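Chapter 4
Sorting Before You Store

I used to think tidying started with boxes. I'd drive home with a trunk full of them, stack them in the hall, and feel wonderfully organized for a whole evening! Then I'd fill them with whatever was closest, and by February I couldn't find my gloves, my tape measure, or (one bad year) my tax papers.

So we're going to leave the boxes alone for this chapter and talk about sorting. By the end you should be able to set up a clear surface, split clothing from paper and packaging, and write a keep list that another person can follow. Have your notebook from Chapter 3 handy, the one with the room sketch on page 17.
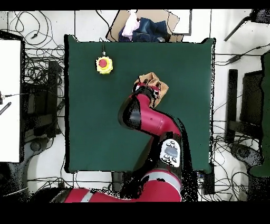

Jamila Kumarasinghe

A crumpled paper bag is my favorite thing to begin with, silly as that sounds. It's light, you don't love it, and you have to decide about it anyway: flatten it and keep it, or send it to recycling. Clothes are slower going. Look at the pile on the cardboard, with the folded blue denim on one side and the crumpled pink and white cloth beside it. I like a flat sheet of cardboard under clothing while I sort, and I like it set off to one side so the main surface stays free for whatever I'm deciding on next.

When I taught this as an evening class in Burholm, my students always wanted to fold as they went. Please don't, not yet! Folding feels like progress, but it also makes you fond of things, and then back they go in the drawer.

Words to know in this chapter: sorting surface, holding pile, keep list, second pass.

4.1 Choosing your surface

Any table will do, or a clean patch of floor if your knees are younger than mine.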